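I have been meaning to write about white plastic for a while, which I realize is not much of a promise. But I've spent most of September thinking about trays and bins, so here we are.

It started with a tray with shallow compartments and a handle hole at each end. I love a handle hole!
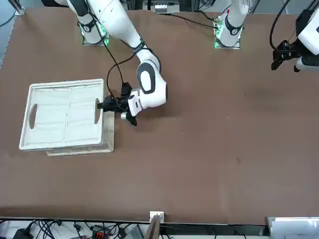 Deisy Sánchez, my neighbor, swears by deep bins with no lid at all, and she has 15 of them in her pantry. I get it – you can see right down to the bottom and toss the onions in without thinking.
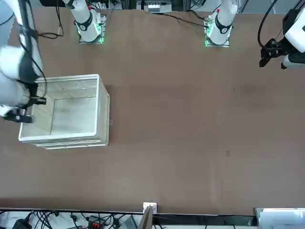
The open-topped kind, with a good thick lip.

My own heart belongs to a box with a lid, though. Clear sides are the best part for me (I never did get around to labels), and if the lid has handles too, so much the better.
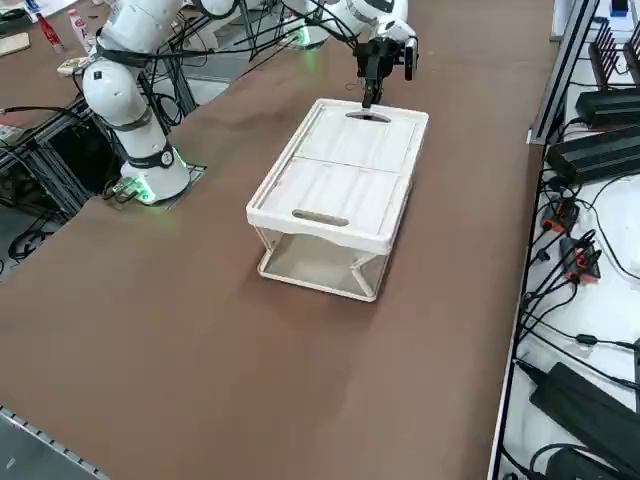
Clear sides, flat white lid, nothing in it yet.

Then there are the flat ones, and I keep finding new uses for those. Mine has been under the seedlings, under the wet boots, and once under a very leaky birthday cake.

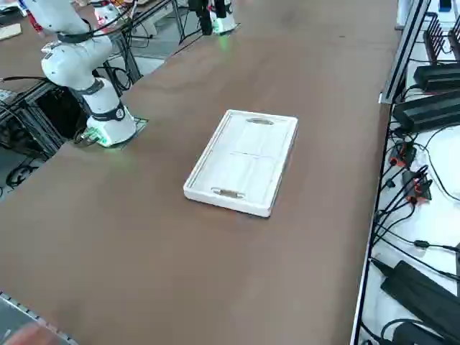
What goes where at our house

Onions and potatoes in the open bin, yarn in the clear box, and the 4 good scissors wherever I last left them.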